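My aunt never threw away a plastic bowl in her life, and when the house in Stoltwood was sold they all came to me — wrapped in newspaper, in a box that had once held oranges, with the green tablecloth folded on top. I meant to pass them on, I truly did. But it was August, and hot, and the children from number 11 had wandered in through the back gate the way they always did, wanting something cold to drink and somewhere to sit.

So out came the cloth, and out came the bowls, every colour she had ever fancied on Illbridge market, and the cups after them. One for the cherries, one for the stones, one for whatever the youngest had found under the hedge. We stayed out there until the light went, and I never did ring the charity shop. 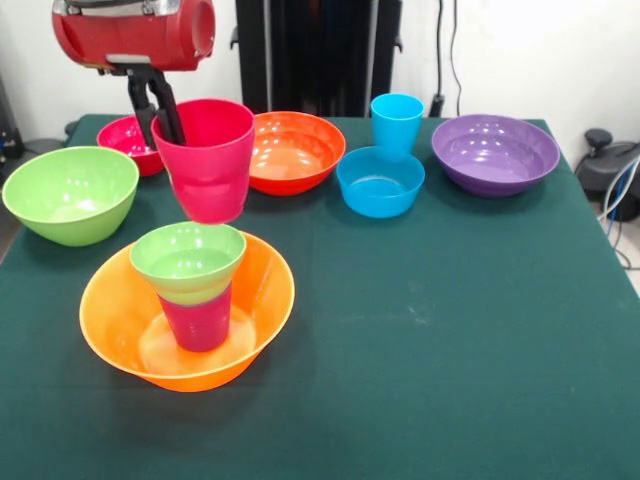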